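Can it fold a shirt yet?

Pranduvance says its household robot will be ready for paying customers "soon." Lalit Dubey and I have been hearing "soon" for 5 years, so forgive me if I don't clear out the laundry closet.

The Tanoli demo reel is pretty enough. A towel gets folded, a mug goes on a shelf. What the reel leaves out is the number of tries. Naomi Makokha asked at the June 30, 2021 web call and was told the towel took 10 takes – and that a person stepped in on 2 of them. My nephew does better, and he hates towels.

Shop-floor work looks closer, but only if every part shows up in the same spot, facing the same way. Homes don't work like that. Socks certainly don't.
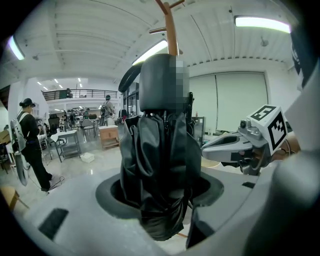 So my answer is still no, at least for chores. People are doing most of the teaching by hand, and that is slow, expensive work. Sturoner promises a dishwasher-loading test in July. I'll watch it, and I'll be counting the plates.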